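Flarnetti Cordless Cardboard Cutter: Review

By Rocío Goicoechea
Posted May 26, 2014 in Hand Tools and Cutters
Filed under: cardboard, cordless, cutters, Flarnetti

I cut a lot of corrugated cardboard. Part of it is breaking down boxes for the recycling truck, which will only take them flat and tied. The rest is for use: drawer liners, packing inserts, templates for shelves, and a backing sheet under anything messy. For years I did all of it with a snap-off knife. Last September I bought the Flarnetti cordless cutter and I have used it most weeks since then.

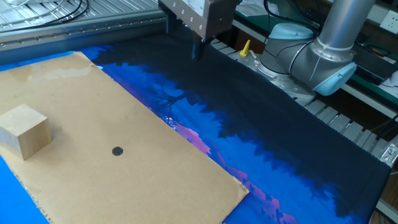
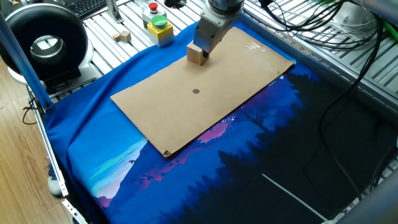
Brown corrugated sheet on the table, with a small wooden block.

What you get

The cutter comes in a plain box with one blade fitted, a charging cord, a hex key and a folded instruction sheet. There is no case. There is no spare blade either, and at this price I think there should be. The instruction sheet is short and mostly safety warnings. The part on changing the blade is a drawing with no words, and I had to look at it several times before I saw which way the washer goes (flat side out).

The body is plastic with a rubber strip along the underside of the grip. The blade is a many-sided steel disc that turns slowly, with a fixed foot underneath that slides below the sheet. You hold down a lock button with your thumb and pull the trigger with your finger. If you let go of either one the blade stops.

Weight and grip

It weighs 600 grams by my kitchen scale. That is fine for one or two boxes. By the end of a long session I feel it in the wrist, because the motor is all at the front and the battery in the handle doesn't balance it out. The grip suits my hand, which is medium. My sister has small hands and could not reach the lock button and the trigger comfortably at the same time. If you can try one in a store first, do.

The lock button is on the left side only. I am right-handed so it falls under my thumb. A left-handed person would have to use a fingertip from the other side, and I would not want to do that for long.

Battery

The battery is 2,000 mAh and it is built in. You can't swap it. On a full charge I can break down all the boxes from a normal month and still have some left. When it does run down it slows for a few seconds and then quits, so there is not much warning. The light on the back is red while charging and green when done. It does not tell you how much is left when you are working, and I would like that more than any other change.

Charging takes most of an evening. The cord is a barrel plug, so don't lose it. I put a piece of tape on mine with the name of the tool because I have four other black cords that look the same.

It holds a charge well in the drawer. I left it alone over the holidays and it still ran in January.

Cutting single-wall board

This is what it is made for and it does it well. On ordinary brown single-wall board it goes through at a slow walking pace and leaves a clean edge, with the fluting open and not squashed. With a knife I always press too hard, and the top layer drags and puckers near the end of the cut. I get much less of that here.

Going across the flutes is a little rougher than going along them. You can hear the motor change note. The cut is still straight if you don't push.

Straight lines are up to you, though. There is no guide and no laser or anything like that. The foot hides the line for the last bit before the blade, so you have to look ahead. I draw my lines in pencil and run the right edge of the foot against a metal rule clamped to the sheet. The rule has to be thin or the body of the tool rides up on it. My Hedlund rule is just thin enough. An older, thicker one was not.

Curves work better than I expected as long as they are wide. I cut a template for the corner of a countertop with it and only needed to clean it up with sandpaper. Small circles are no good. For those I still use a knife or a compass cutter.

Cutting double-wall board

It will cut double-wall, the kind appliances come in, but slowly. Going along the flutes I have no real complaint. Across them the foot tends to catch on the inner layer, and then you have to back out and start again, which leaves a notch. If most of what you cut is double-wall, I would get something bigger or stay with a saw-tooth knife.

Tape is another matter. Clear packing tape is fine. Paper tape with threads in it winds around the shaft behind the blade, and you have to take the blade off to get it out. I now peel that kind of tape off first. The same goes for staples, which the instructions do warn about. I hit one in October and it left a flat spot on the blade.

Other materials

I tried it on a few things besides cardboard:

Carpet underlay: fine, very quick.
Thin vinyl flooring: cuts, but the edge is wavy.
Canvas drop cloth: pulled into the foot and jammed.
Foam board: cuts, but leaves a lot of crumbs. A knife is better.
Wallpaper: don't bother.

The box says it is also for leather. I don't have any leather, so I can't say.

Blades

My first blade lasted until February, and that includes the staple. Flarnetti blades are sold in packs of two and were out of stock in both stores near me, so I ordered Gorkora blades, which have the same center hole. They fit and they cut the same as far as I can tell. They are slightly louder. The cutter has a small sharpening stone built in above the blade that you press with a lever for a few seconds. I use it every few boxes and it does help, but it throws off a bit of gray dust, so don't do it over anything you want to keep clean.

To change a blade you undo one screw with the hex key. The key has no place to live on the tool. Mine is in a jar.

Noise and dust

It makes a steady grinding hum. I can use it in the kitchen while someone is watching television in the next room and they don't complain. It makes less dust than a serrated knife. What dust there is collects inside the blade cover, and I brush it out with an old toothbrush.

Safety

I feel safer with this than with a snap-off knife. I have two scars from snap-off knives. The blade turns slowly, the foot sits between it and the table, and you need both controls held down to run it. It will still cut you if you put a finger in the gap, so keep the other hand well back and don't cut toward it. I would not hand it to a child.

Compared with the Rerkirau

A neighbor has the Rerkirau cutter and lent it to me for a weekend. It is lighter and the button works from either side, so it would be my choice for a left-handed person. It has less power. It stopped dead on double-wall board in both directions. The battery light on that one does show the level in three steps. The blade cover feels loose and came off once in my hand. For single-wall only, either would do.

Price

I paid 33 dollars on sale. The regular price is higher and I am not sure I would have paid it, given the missing spare blade.

Good points
Clean edge on single-wall board
Safe controls
Holds its charge in storage
Takes other makers' blades

Bad points
No spare blade, no case
No battery level while cutting
Front-heavy
Awkward for left-handed users and small hands
Catches on double-wall

Would I buy it again? Yes, at the sale price. I still keep a knife in the drawer for short cuts and for opening boxes, because by the time I have found the cutter and pressed the buttons the knife would be done. For anything longer than my forearm I use the Flarnetti.

Rating: 4 out of 5

Update: a reader asked whether the blade cover comes off for washing. It does, with the same hex key. Let it dry all the way before you put it back, since the screw is plain steel and mine has a spot of rust on it.

Filed in Hand Tools and Cutters. Comments are open.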